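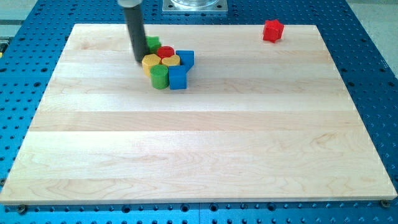
About Steltside

Steltside makes edge-glued maple panels for counters, benches and cutting boards. Irena Makowska started the shop with one saw and a rack of clamps. Today we work in 3,000 square feet and ship to furniture makers and home builders.

Didier Joly picks and matches the strips - color varies from board to board, and we leave it that way. Nikola Mazurek handles orders and custom sizes.

The shop is open to visitors Saturday mornings. Please call first.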